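**The Cup Situation, and other news from the back room**

So I've been put in charge of cups. I didn't apply for it. Isabelle McKinnon was handing out jobs after the Saturday supper in July, I was standing nearest the sink, and off I went home with a clipboard! If you've had a coffee at the Nevovside hall any time this spring you will know we were living on a mix of chipped mugs, paper cups from three different birthday parties, and those very thin clear ones that crack if you look at them with any kind of feeling.

I want to tell you what I've been up to, partly to get it off my chest and partly because I need you all to do a couple of things for me (see the end, please see the end).

First, I emptied the tall cupboard. All of it, onto the floor, on a Saturday morning with the radio going. Sixteen-ounce cups, nine-ounce cups, little bathroom cups, a sleeve of lids that fit none of them. Rin Hattori came by to pick up the projector and stayed two hours, bless her, wiping down shelves while I sorted. We found a bag of plastic forks so old the bag had gone yellow, and we found Jelle's casserole lid, which he has been asking after since the winter potluck. Jelle, it's on the hook by the door. Come get it.

Then I had to decide what we were keeping. I had strong opinions and so did everybody else. Ryota Kobori is a mug man and will not be moved. Ekua Akolgo wanted us to go all glass, and I do see it, glass is nicer to drink out of and it feels like somebody cares about you. But I've swept up after the kids' table and I have seen where glass ends up. We went back and forth over email for longer than I'd like to admit (if you were copied on all of it, I'm sorry, I don't know how to take people off).

What we landed on is the frosty white plastic kind, tall and straight, the sort you can half see through. I'm really happy with them! They nest, so a whole lot of them takes up the footprint of one, and on a shelf as narrow as ours that wins the argument for me. They don't look like party leftovers either. The milky finish hides water spots, and on a plain wood-grain table they look kind of pretty when the light gets in them.

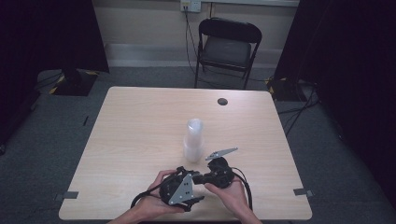
*The new cups, on the square table in the back room.*

The order came to 63 cups, counting the extra sleeve, from the Dankwa people over in Diltavdale. Why 63? I asked for 60 and they put three more in. I'm not complaining. Delivery took 12 days, and I called twice, and both times I got the same very patient young man who knew me by the second call as "the cup lady." I've been called worse.

Now, the square table. A few of you have asked if we can get rid of it, and I'd like to put in a word for it while I've got the space. I know it has the round hole toward the back for cords, and I know somebody's nephew dropped a whole deck of cards down there one at a time. But it's a good size for pouring, the top wipes clean with one pass of a damp rag, and you can get at it from every side once the folding chairs are moved back. I set up drinks on it for the book swap and we had no line at all, compared with the long table, where everyone bunches up at the lemonade end and stands there chatting. Isabelle says she's fine with keeping it through the fall. I'm taking that as a yes forever.

I did learn one thing about stacked cups, and you may all know it already. If you put them away even a tiny bit damp, they stick. I mean really stick. I had two locked together last week and I tried twisting, and I tried banging, and then my neighbor told me to put ice water in the inside one and stand the outside one in warm water, and they slid apart like nothing. I was so pleased with this I did it again on purpose to show my husband, who was polite about it.

The other thing is that a tall stack gets tippy. On the table it's fine if you leave it alone, but once people start pulling cups off the top with one hand and holding a plate in the other, you get a wobble. So I've been putting out short stacks, a few in each, and refilling from the kitchen. No more than 20 out at a time. It also means I can keep an eye on how many come back.

Which brings me to my requests!

- After an event, wash the cups in the left sink and stand them upside down on the rack overnight. Don't nest them until morning.
- No markers on them. I know it helps to have your name on your cup. I've put a roll of masking tape in the drawer under the phone, use that.
- If you took one home by accident with iced tea in it, I'm not mad, just bring it back.
- Leave the square table where it is, please, or put it back when you're done.

The old mugs are in two boxes under the coat rack, free to anyone who wants them. Ryota has already been through and taken the good blue one. Whatever's left goes to the Zatus sale table, and the box with the handles broken off goes in the trash, unless one of you does mosaics?

Next month I'm looking at the spoons. If you have feelings about spoons, catch me before the supper, not during.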